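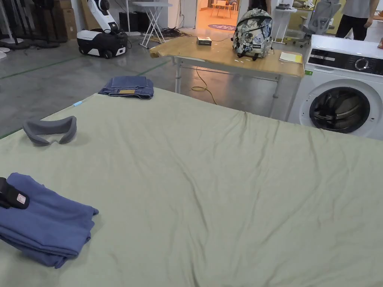 **May, folding station, 4:10 pm**

Episode 502 saved. The jeans are still the easy item. Stiff cloth holds a crease, so the policy gets clean examples and I get to feel competent. The blue thing is another matter. It flops over the near edge of the pad, and every second grasp takes the pale green sheet along with it. Soft blue on soft green was my choice of palette, so no complaints from me.

Rejected 51 episodes from this batch, mostly for dragging the sheet. Jagadeesh wants to keep them under a "recovery" label. Rocío wants them deleted. I have put them in a folder called `maybe`, where they will outlive us all.

Changes for the next batch:

- start the jeans in 6 poses, waistband facing away in 2 of them
- smooth the sheet between resets, but leave some wrinkles in — Marberg's set was all flat cloth and the model fell apart on its first crease
- washer door stays shut until the Gitlow task is written up
- move small stuff off the pad before recording (pen, gray foam cushion)

Stesach sync stalled again at lunch. Restarted it and stared at it, and one of those worked.

Still to do: ask Rocío whether a sleeve left hanging over the edge counts as folded. I say yes, on days I'm doing the folding.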